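Line follower loses center line and switches to a crossing row of dashes

Iwona Tomaszewski
Our pacing robot runs Stillero vision code on a red synthetic track, one camera facing forward. On the straight it tracks the dashed center line without trouble. Further on, it leaves its lane at full speed and the emergency stop has to be pressed. The log shows no fault code, and confidence stays at 84 percent throughout. Overcast sky, auto exposure on.

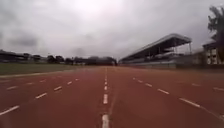
Filed under: Navigation faults / Line detection

The region of interest is the lower half of the picture. Gap tolerance is set to 30 frames. Is this exposure or the tracker?

Tadeusz Malinowski
Turn off auto exposure. Fixed mine.

Nikola Walczak
Exposure is worth locking, but I would look at the tracker first. Where a dashed row runs diagonally over a long painted line, the fitter has two candidates close together near the crossing.

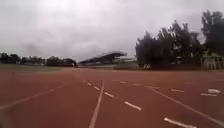

It scores by contrast, so crisp white dashes beat a dull pinkish line every time. Confidence stays high because it reports the quality of the fit and says nothing about which line was fitted. Add a heading gate and reject any candidate that differs from the last accepted line by more than 2 degrees per frame. Cut the gap tolerance as well. Until that is tested, limit the speed and make loss of the gated line a hard stop.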